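Ticket 244: Replacement dial face going cloudy after fitting
Product: Jindel reproduction speedometer face, peel and stick
Status: Resolved
Handled by: Widad Nasrallah, Lotomum customer help

Radu Mihăilă wrote:
Hello, and first of all thank you for the quick post, the parcel came well before I expected it. I am doing up a Morska saloon that belonged to my uncle (a lovely old thing, if you ignore the sills) and I bought your dial face for the speedometer. It looked perfect on the bench. I stuck it down in the evening, put the glass back on and went to bed very pleased with myself, and by breakfast there was a milky patch between 40 and 64 on the scale. I have tried a soft cloth on the front and it makes no difference at all, so I think it must be underneath. Have I ruined it? I would hate to send it back if it's my own doing.

Widad Nasrallah replied:
Hello Radu, what a nice project, and please don't worry, I doubt you've ruined anything! A milky patch under the face is nearly always one of two things. Either there is a little moisture trapped in the glue, or there was some old polish or cleaner left on the metal plate. Could you tell me what you cleaned the plate with, and whether the car or the dial was somewhere cold overnight? And is the patch flat, or can you feel a bump if you run a fingertip over it very gently?

Radu Mihăilă wrote:
It's flat. The dial was in the garage, which in December is about as warm as a fridge. As for cleaning, I used the Chamoun chrome paste because it was what I had open. I did wipe it off, but now that I write it down I can see where this is going...

Widad Nasrallah replied:
Ah, yes, I think we have it. Chrome paste is lovely on bumpers but it leaves a waxy film, and our glue doesn't care for that, least of all in the cold. Take the glass off again, bring the dial indoors and leave it in a warm room for 2 hours. Then lift the face from the lower edge, slowly, with a bit of thin card.

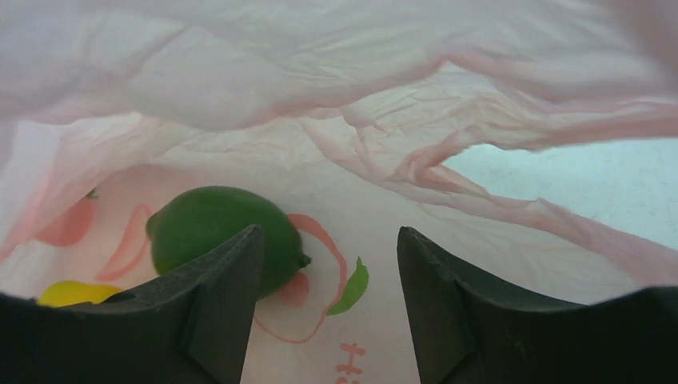
Once it's off, wipe the plate with plain surgical spirit on a lint-free cloth, let it dry, and wipe it once more with a fresh one. The old face won't stick a second time, I'm afraid, so I've put a new one in the post for you at no charge. Start from the pin hole in the middle and smooth outwards, and keep it indoors until the next day if your family will put up with it.

Radu Mihăilă wrote:
New face arrived and is on, done at the kitchen table with spirit as you said. Left it overnight and it's as clear as anything. The needle sits right on the zero as well. Thank you so much, you've been very patient with me. I'll be back for the fuel gauge one.

Ticket closed by Widad Nasrallah. Note added to the Jindel fitting sheet: no chrome paste on the plate.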